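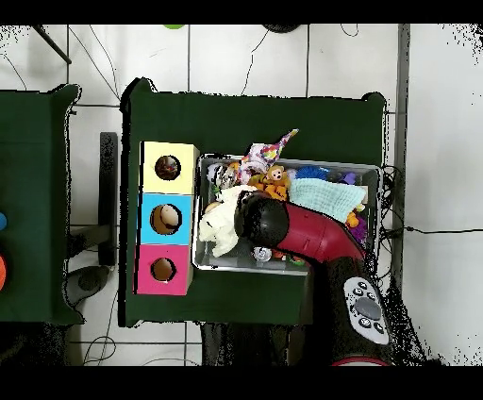 The boxes and the tray of toys on our green table

Sorting soft toys into boxes with holes – how do I stop everything ending up in the same one?
Posted by Catarina Brandão

I've got three cardboard boxes, pink, blue and pale yellow, each with a round hole in the top, and a metal tray crammed with toys. Zebra, monkey, spiky ball, all sorts. I want my two-year-old to help tidy up, but she posts everything into the yellow one until it jams. Do I need bigger holes, or a proper toy chest? I saw one by Kellness for 143 euros and nearly choked.

Horácio Henriques
Bigger holes. Done.

Conceição Cardoso
Keep your money! I'd leave the holes alone and put less in the tray. We had more than 35 toys out at once and my grandson just grabbed and shoved. Now he gets a handful at a time and it's so much calmer. I'd also stand the boxes side by side on the floor – in a stack she can only really get at one hole – and start with just two of them. We did animals in one and anything that isn't an animal in the other (he argues about the dinosaur). Floppy knitted things go in a drawer at ours, they bung up any hole you cut.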